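Oltach hand grippers, the two-handed kit: three months in

I've been meaning to write this one up since March, so apologies to everybody who emailed asking whether I'd given up on them. I haven't! I use them most evenings, and I've got opinions.

Quick background for anyone who's landed on this page from a search. Four of us share a workshop in Cledunthorpe and we're building a two-armed helper for household jobs, the sort of thing that picks a cup up off a table and puts it somewhere sensible. The arms are Kwabena's department. Mine is the demonstrations, meaning I do the job myself with a gripper in each hand, over and over, and the software learns from what my hands did. You can do that by driving the real arms about with a controller, but it's slow and it made me swear a lot. Holding the grippers yourself is miles quicker.

The kit cost us 149 pounds for the pair, second batch. For that you get the two grippers, a set of spare finger pads, the marker cubes, a charging lead that's far too short, and a leaflet. I'd read the leaflet. I didn't, and fitted both cubes the wrong way round, and then spent a whole Monday evening blaming Xuân's tracking code. Sorry again, Xuân.

Putting them together is easy enough. The screws are tiny and the driver in the box is made of cheese, so use your own. Once the cube is on it stays on – I've knocked mine into table legs, door frames and (once) Kulap, and it's never shifted. That matters a lot, as the whole business depends on the cube being in the same spot relative to the fingers every time. If yours has any wobble at all, send it back.

In the hand they're lovely for the first half hour. The weight sits well back, the squeeze is light, and after a few goes you stop thinking about your fingers and start thinking about the thing you're picking up. Small stuff is a bit of a fiddle to begin with but you do get the knack.
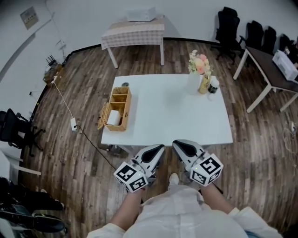

After that first half hour, mind you, my thumbs start to complain. The grip is a shade too fat for me, and Frøydis, who has smaller hands than I do, can't manage more than 10 minutes without a break. She's wrapped the handles in tennis tape, which made them fatter still but apparently "friendlier". Kwabena has hands like shovels and thinks we're both making a fuss. If you can try a pair before buying, do.

The finger pads deserve a paragraph to themselves. They're curved, and they're grippy enough that I can lift a glass jar without holding my breath. They're also a magnet for fluff. Give them a wipe with a damp cloth before you start and they're good as new; leave it a week and you'll be dropping spoons. Ours are still the original set after more than 3,000 goes at various jobs, with a bit of shine on the tips and no splits, so I can't grumble there.

Battery is fine. I get an evening out of them and put them on to charge when I lock up. What I don't like is the light, a little green one that tells you the thing is on and doesn't tell you much else. I'd have paid a few quid more for something that warned me it was getting low, having lost a really good run of tidying when the left one conked out on me.

Tracking, then. With decent light it's very steady, and Xuân says the hand positions come out cleaner than we had with the Strebel pair we borrowed last year. Turn your wrist too far over, though, and the cube goes out of view and you get a jump in the recording. You learn to keep your hands a bit flatter than feels natural. Sunshine straight on a cube isn't great either, so we pull the blind down.

I did look at the Ranmont ones as well. Nicer handles, proper case, and well over twice the money once you've added the cubes, which they sell separately (cheeky). For a shop with a budget, maybe. For four people splitting the cost of a bag of bearings, no chance.

Would I buy the Oltach again? Yep. I'd buy a longer lead at the same time, and a decent small screwdriver, and I'd want a slimmer handle if they ever do a third batch. I've written to them about it and got a friendly reply from a chap called Thắng Chu, who said slimmer grips were "on the list". I'll update this page if they turn up.

Four stars out of five. The missing one is for my thumbs.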